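About Brilledell

Hi, I'm Leonilde, and if you've written to us, called us, or knocked on our door at the wrong end of the building, you've probably met me already. I started Brilledell with Rui Prata after we'd both spent years in other people's machine shops, and we now run a small company in Kerkmont that teaches robots to handle everyday things. Cups, folded towels, drawer handles, the lids that never want to come off. That sort of stuff!

Rui is the hardware side of us. If something has a screw in it, he has had it apart. I look after the teaching side, meaning the people who show the robots what to do, the plans they work from, and the great big pile of recordings that comes out the other end.

How we work

We don't program a robot to pick up a cup. We pick up the cup ourselves, over and over, using grippers you hold in your hands, and the recordings go into training. A camera on the gripper gets the close-up of the fingertips, and the marker cubes let us work out where the tool was at any moment. The person doing the task wears a camera on their head too, so we have their point of view to go with it.

It's a funny skill to learn. Your hands know perfectly well how to open a jar, and then you put a gripper in each of them and you're four years old again. Most people find their feet after 15 minutes or so of dropping things, and after that it gets strangely relaxing (I do my best thinking while stacking bowls).

Our open day

Every July we open the doors to anyone who'd like to come. The first year it was mostly our families plus a man who thought we sold vacuum cleaners, and he stayed until the end and has come back since. Last time we had 180 visitors through the place, which is a lot for a building with one coffee machine.

We keep it hands-on. You come in at the front, hang up your coat if you've brought one, and go around in groups of 6 with one of our team. There's a short talk from Rui, which he swears is ten minutes long, and then we get the tools out. The demonstration starts with one of us in the full get-up, head camera and all, and then it's your turn. We have the glass-walled part of the office close by, so people tend to drift up against it while they wait for a go. Kids are usually better at it than their parents, and they know it.

Please touch the grippers! People hold back because they look expensive or delicate, and ours get used all day long. They have tape on them and scuffs on them, and the pads at the fingertips are made to be worn down and swapped out. If you look straight down at one while you're holding it you can see the dark pad with its mesh insert, and the cube with the black-and-white squares sitting off to one side.
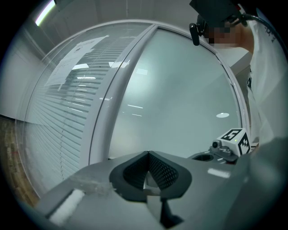
Questions we get on the day

Can I take a gripper home? No, sorry. We've been asked this by a surprising number of adults.

Does the head camera hurt? It's a bit snug, and it will flatten your hair. If you wear glasses, tell whoever is fitting it and they'll move the strap.

Will I be recorded? Only if you say yes on the sheet at the door. You can have a full go at everything with the recording turned off, and plenty of people do. We blur faces in anything we keep.

Do you have a robot that moves? We do, and it runs twice in the afternoon. It's slower than people expect. It's also pretty good with towels these days, so come and see that one.

Where we are now

We began in a rented room above a print shop in Rirkville, with two grippers and a folding table that pinched everyone who went near it. When we outgrew that we moved over to Kerkmont. Our second-generation gripper is called the Correia, after the street Rui grew up on, and it's the one you'll be handed if you visit. We've logged 900 hours with it so far. The next one has a lighter handle, and everyone with small hands (me) is very much looking forward to it.

Come and visit

School groups are welcome outside the open day too, mornings are best, and we can shape the visit around what you're teaching. Teachers should get in touch through the contact page with the age of the group and how long you've got. We're up one flight of stairs, and there's an elevator around the back by the bike racks. Ring the lower bell, the upper one belongs to the dentist.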